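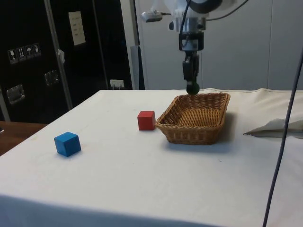

Houda Morsy wrote in reply to my previous post that a toy library with a fine for lateness is a shop with poor stock, and that she would rather see the fines go altogether than see them halved. Her letter was longer than that and kinder than that sentence makes it sound. I have taken some weeks to consider it, and this post sets out my present view, which has moved closer to hers than I expected when I began.

For readers who have arrived recently, I have run the lending desk at the Sillard toy library since it opened in the ground-floor rooms on Esside Road. The views on this site are my own. The library's rules are displayed at the desk and take precedence over anything written here.

Fines

The present rule is that an item returned after its due date incurs a charge of £2 for each week or part of a week. The charge was set when the library opened. Its purpose was to encourage prompt return, and it was copied, with very little discussion, from the rule then in use at a book library in another town.

A toy is not borrowed in the way a book is. An adult who has finished a book knows that it is finished. A child may ignore a marble run for a fortnight, discover it on the evening before it is due, and be inconsolable when it goes back in the bag. Parents have explained this to me at the desk many times, usually while holding the child concerned. It has been difficult to ask for money at such moments, and I must record that on several occasions I did not ask for it.

There is a further difficulty. Families who owe a charge tend to stay away. A letter is sent, then a second letter, and the item is eventually written off along with the membership. Last year the library collected £58 in late charges. Over the same period it replaced one item, a large railway set, at a cost well above that sum, and the family who had borrowed it has not been seen since the second letter. I cannot prove that the charge kept them away. I did meet the mother in the chemist's in March, and she crossed to the other aisle.

Mrs Morsy's proposal is that the charge should be replaced by a simple limit: no new loan until the old one comes back. The library would continue to send reminders, in plainer words than those now used. I am now in favour of this. The present reminder letter contains the phrase "outstanding liability", which I wrote myself and regret.

Missing pieces

The second matter raised in response to the last post concerned incomplete sets. Abdelilah El Idrissi asked why a jigsaw with one piece missing should be withdrawn, given that his daughters had completed such a puzzle at home with every sign of satisfaction and had drawn the absent piece on card.

The practice until now has been to withdraw any puzzle that is returned incomplete, to hold it for 13 weeks in case the piece is found, and then to dispose of it. The shelf on which these puzzles wait is always full. Pieces do come back, sometimes in an envelope through the door with no note, and once in the pocket of a coat left behind at the Kamel Hall jumble sale, where I happened to be on the coat rail. More often they do not.

I propose to distinguish between three kinds of set.

Jigsaws with a single piece missing will be lent as they are, with a green label stating plainly that one piece is absent. The label will go on the lid and also on the bag, as lids and bags are regularly parted. A jigsaw missing more than one piece will be withdrawn as before.

Construction sets, bricks and blocks will be lent for as long as they remain useful. I see no reason to treat a box of blocks as damaged when a few have gone under a sofa. What matters is whether a child can build something with the remainder, and in my experience a child can.

Board games are the hardest case. A game short of a counter can be repaired with a button. A game short of its rules sheet cannot be lent in good conscience, although copies are often easy to obtain from the maker on request. Games short of a card will be judged one at a time, and I ask for patience while I learn which cards matter. I have had to play a number of these games against my husband in order to find out.

Cleaning

I am asked about cleaning more often than about any other subject, and I should like the answer to be available in one place.

Hard plastic items are washed in warm water with washing-up liquid, rinsed and left on the rack overnight. Wooden items are wiped with a damp cloth and dried at once, and they are never left to soak. Cloth items are machine washed at the temperature on the label. Where the label has been cut off, which is common with soft animals, a cool wash is used. Items with batteries are wiped only, and the battery cover is checked for its screw before the item goes back on the shelf.

Borrowers are not required to clean an item before returning it. They are asked to remove sand. This applies above all to the diggers - the small yellow one in particular - and I would be grateful if it could be done out of doors.

The catalogue

The move from index cards to Cela, the catalogue program, is continuing. There are 400 items on the cards and I have been entering them in the evenings between the washing-up and the ten o'clock news. Progress has been slower than planned. The program requires every item to have an age range, and the cards give this only where the original box survives. I have had to decide for myself the age at which a person may be trusted with a glockenspiel.

Until the work is complete, the cards remain the record. A member who finds that the screen says one thing and the card says another should follow the card and tell me at the desk. Reservations may be made in person or by telephone, and cannot yet be made through the program in spite of the button marked "Reserve".

Comments

Comments on this post will be open until the end of May. I should particularly like to hear from anyone who has borrowed from a library that gave up its late charges, whatever was lent there, and who can say how long people then kept things. Mr El Idrissi has asked whether his daughters' cardboard piece may be kept in the box with the puzzle. It may, and it has been added to the card.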